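작업실 게시판 > 공구/정리
제목: 주황색 부품함 두 줄, 분류 어떻게들 하세요

vollach78
프로파일 자투리가 자꾸 굴러다녀서 토욜에 부품함 싹 다시 정리함. 두 줄로 세웠고요. 코너 브라켓은 한 칸에 몰아넣었는데 이게 자꾸 앞턱 밖으로 삐져나옴. 큰 통 사야되나 칸을 나눠야되나 고민중. 라벨은 아직임

Nikola Petek
브라켓 나사랑 같이 넣으세요. 따로 두면 맨날 나사 찾으러 다님

vollach78
나사까지 넣으면 넘칠거 같은데요

Kalliopi Radonjić
나사 같이 넣는거 반대. 섞이면 결국 바닥에 다 쏟고 고르게 됨. 규격별로 지퍼백에 담고 통은 통대로. 저는 Lindico 통 5년째 그렇게 써요

Nikola Petek
지퍼백은 한손으로 못 열잖아요;; 작업중에 그게 얼마나 귀찮은데

vollach78
두 분 다 일리는 있는데... 일단 지금 상태 올려요
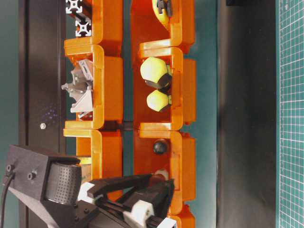
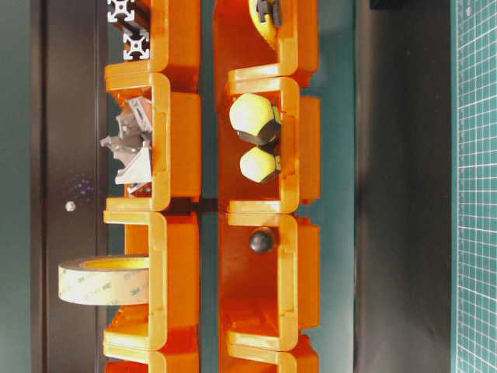 은색 짧은 프로파일은 왼줄 위, 브라켓은 그 바로 아래칸. 작은 검정 공은 오른줄인데 딱히 넣을데가 없어서 걍 둠

Benedikt Kälin
자투리를 왜 위칸에 두시는지. 무거운건 무조건 아래요. 저도 알루미늄 위에 올렸다가 통째로 앞으로 넘어간적 있음. 그리고 길이 안 적어두면 나중에 매번 자로 재게 됩니다. 단면에 네임펜으로라도 쓰세요

vollach78
헐 무게 생각은 못했네요. 근데 제일 자주 꺼내는게 프로파일이라 손 닿는데 두고 싶은데

Madalena Meireles
짧은거 몇개로 안 넘어가요. 저는 자주 쓰는거 무조건 눈높이. 대신 뒤를 벽에 고정했음. 600짜리 레일 하나면 두줄 다 걸려요. Trarau에서 파는거 씀

Benedikt Kälin
고정했으면 ㅇㅈ. 안했으면 아래로

Kalliopi Radonjić
양면테이프 같은건 통 말고 벽에 봉 달아서 거세요. 자리만 먹고 먼지 붙음

Nikola Petek
먼지는 벽에 걸어도 붙던데ㅋㅋ 뚜껑있는 통이 답

Damir Nikolaidis
라벨부터 붙이세요 제발. 배치는 쓰다보면 어차피 바뀌고 마스킹테이프에 써서 턱에 붙이면 옮기기도 쉬움

vollach78
오 마스킹테이프. 집에 있음. 레일은 가격 보고 결정할게요. 브라켓은 일단 2칸으로 나눠볼 생각. 나사는... 좀 더 고민

Nikola Petek
같이 넣으시라니까요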